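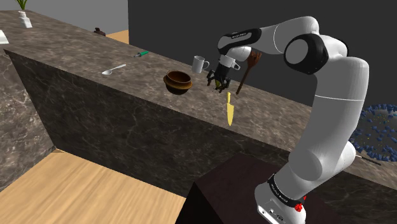 Wetovetti is a plain-text glossary of stone and countertop terms, kept for people who write listings, quotes and repair notes. Each entry gives one word, its usual spellings and a short definition. Veining, for instance, covers both the thin, irregular pale lines on a dark marble front panel and the softer beige, grey and brown mottling of a polished countertop, so the entry has two senses. Spelling follows American use, with "gray" as the main form and "grey" as a variant.

Contents

terms.txt - 143 entries, one per line, tab separated
variants.txt - 69 alternate spellings and trade names
sources.txt - where each definition was checked

Fields in terms.txt

term, part of speech, definition, sense number, status

Status is either "settled" or "open". Open entries have a definition that suppliers disagree on. "Honed" and "leathered" were moved to open in June after Aditz and Uveo sent in price sheets that used them differently.

Limits

Definitions are kept under 90 characters, so some are blunt. Quartz and quartzite are separate entries - please do not merge them. Engineered stone is covered in only three entries and needs work. Edge profiles are named but not drawn.

Changes

Send corrections as a plain list, with the old line first and the new line under it. Sort order is alphabetical by term, then by sense number. Files are UTF-8, and accents are kept, as in Sepúlveda in the source list.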